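ok so a few of you asked what happened with the box-folding cell last month and why I went quiet for a bit. thread, because it's too long for one post and I have coffee

we have two arms, one cardboard blank, and a task I named Rennie after my grandmother's cat. fold up the sides, stand up the lid, back off. that's the whole job! it had been fine for 800 runs and I was getting smug

then in December, sometime past 11 at night, the right arm went down for the lid and just kept pushing. no fault. no beep. the software was perfectly happy. the cardboard was not, and neither was the gripper

I hit the stop, and the left arm stopped. only the left arm. I stood there slapping the button like an elevator call button (it does not help) and then pulled the plug on the right one

Efraín Quintero came over from the Nidcombe side and asked the very annoying question, which was "when did you last test the stop with both arms moving?" um. I'd tested it with each arm on its own. never together

went through the logs the next morning. run 242 is where I'd swapped the controller config for the Skedau one so both arms would start in sync. the new file left the right arm out of the stop group. one missing line!! every run after that had half a stop button

the pushing was a separate thing, which is the part that scares me. the force limit on the right wrist was set for the old, stiffer fingers. two dumb problems that had been sitting there quietly and met up on the same night

nobody hurt, my hands were outside. but I reach in to straighten the cardboard ALL the time, and I'd been doing it with one arm still live. not doing that anymore

the cell and the two arms, cardboard in the middle as usual:

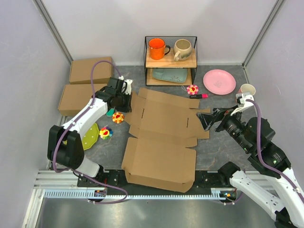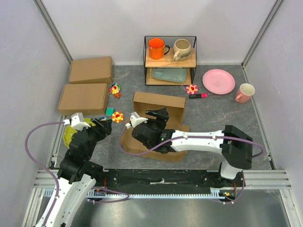

Firnden Shop Notes, issue 3, p. 11

^ that's our little newsletter, Ruby-Lee Tapsell put my write-up in it and cut most of the swearing

new rule on my end: any config change, even a tiny one, and I hit the stop with both arms moving before anything else happens. takes me less time than finding my mug

if you run two arms off one button, please go try it today with both of them going. and tell me what you find, I'd like some company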